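Gisgate Harbour Crane review

Gisgate's Dollholm range has been running long enough now that most of us with a shelf full of it know what to expect: nice printed shopfronts, thin roofs and a price that creeps up each time. The Harbour Crane is the first in the range with no shop in it at all, and I wasn't convinced it needed to exist. Having built it twice, I'm still on the fence.

You get just over 1,000 pieces, in numbered bags, with one booklet. The quay wall comes first and it is dull. Grey on grey, the same four steps repeated, and 62 identical tiles to line up along the top. Mine weren't quite flush when I'd finished and I had to press the whole row down again with a ruler.

The crane itself is better. The slewing base uses a proper geared ring in place of the friction pin we got on the old windmill, and it turns without wobbling. The string is another matter. It arrives folded, so it has a kink in it every few centimetres, and the hook is too light to pull it straight. Rianne Verhoeven at my club swapped hers for fishing line and says she won't go back.
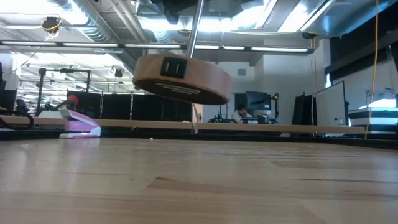 Wooden disc over the tabletop, black housing on its rim.

Two figures are included, a crane driver and a dockhand, and the dockhand has the same face as the baker, the postman and the man from the tram. For this money I'd want at least one new print. There are stickers too, 2 sheets of them, and the name on the jib is split across three. Good luck with that.

Nattawut Ruangrit is credited as the designer, and his Drenier lighthouse is still one of the best things Gisgate has sold. The clever bits in the cab feel like his - the seat is built sideways and locks the back wall in place. The warehouse stub at the far end feels like filler to get the box up to size.

Güler had it at 100 euros when I ordered in April. At that price, with the string replaced, it's a fair display piece if you already own the ferry. On its own it looks a bit lost, and I'd wait for a sale.

Build: 3/5
Looks: 4/5
Value: 2/5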